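Search this site
Search for: Go
Print this page | E-mail this page

Call for Musicians: Galtano Home Recording Series

Galtano is a small label and tape shop in Nudville. We are looking for singers, songwriters and small groups to take part in the fourth round of our home recording series. Each act records one new song in the place where they live, using a recorder we lend out, and the finished songs are released together as a download and a short run of cassettes.

The last round had 11 acts on it and ran a little over 34 minutes. It included two fiddle tunes, a long piece for pump organ and a song by Lakmal Miah that has since been picked up by two college radio shows. We would like this round to be as mixed as that one. We have had plenty of acoustic guitar in the past and will take more, but we would especially like to hear from people who play something else, or who sing without any instrument.

Who can apply

You need to live within 36 miles of Nudville, since we deliver and collect the recorder by car. You must be 18 or older, or have a parent sign the form. Groups can have up to four members. You don't need to have released anything before. If you are signed to another label, get their permission in writing first.

The song has to be your own or a traditional one. No covers of songs under copyright, please. We had to pull a track from the second round over this and don't want to do it again.

How the recording works

You keep the recorder for nine days. It comes with two microphones, one stand, headphones and a printed sheet of instructions written by Nuwan Marikar, who also mixes the series. Record in any room you like. Past songs were made in kitchens, laundry rooms, stairwells and one parked van. Room sound is welcome, and so is a bit of noise from the rest of the house. Please don't add digital reverb or tuning to your takes.

Hand in up to three full takes of the same song. Nuwan picks one with you over the phone, and you hear the mix before it goes to the tape plant. You can ask for one set of changes.
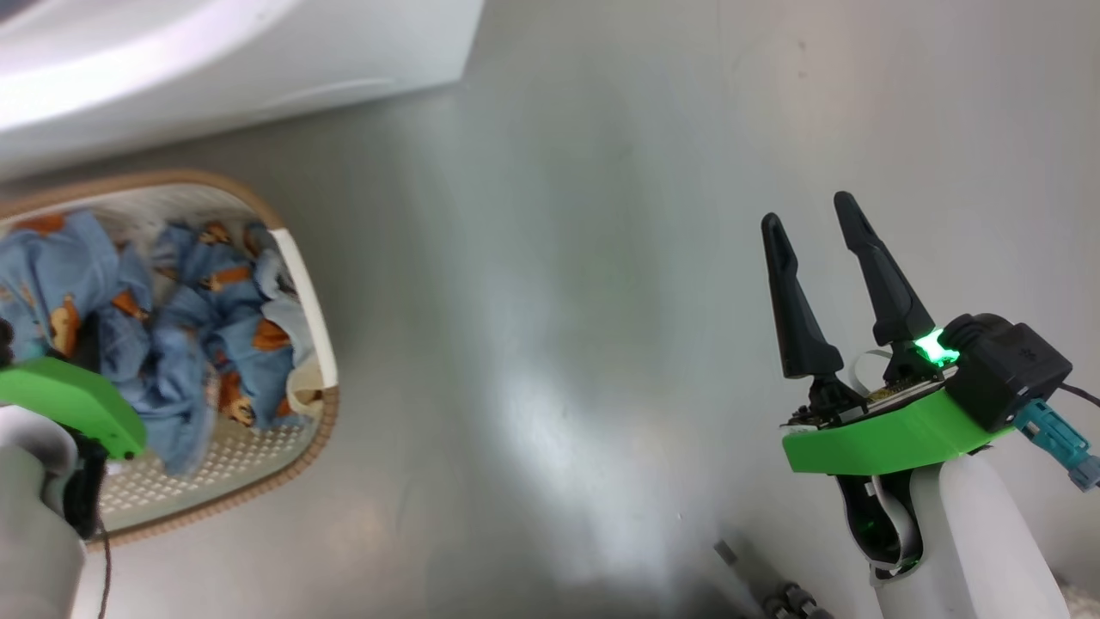
Pay and rights

Each act gets a flat fee of $150, paid when the takes are handed in, plus five cassettes. Groups share the fee. Money from downloads is split evenly among all the acts after the cost of the tapes is covered, and statements go out twice a year. You keep the rights to your song and recording. We ask for sole use of the recording for one year, and after that you can put it out anywhere.

There will be a release show in June in the back room at Sivakumar. Playing at it is optional and paid separately.

How to apply

Send us the following by e-mail or drop it off at the shop:

- your name, town and phone number
- a rough recording of any song, phone quality is fine
- a few lines on what you would like to record and what you play
- any dates when you could not take the recorder

Don't send finished masters or press kits. Anoma Mondal and Debashish Bepari listen to everything that comes in, and everyone gets an answer either way. If you bring a tape or a disc, write your name on the thing itself as well as on the case.

Mail can go to Galtano, Box 1121, Nudville. The shop counter is open until 6 p.m. For questions about the fee or the form, ask for Hannelore Hubmann.

Print this page | E-mail this page

Get our newsletter. Enter your e-mail address. Sign up
This site uses cookies. OK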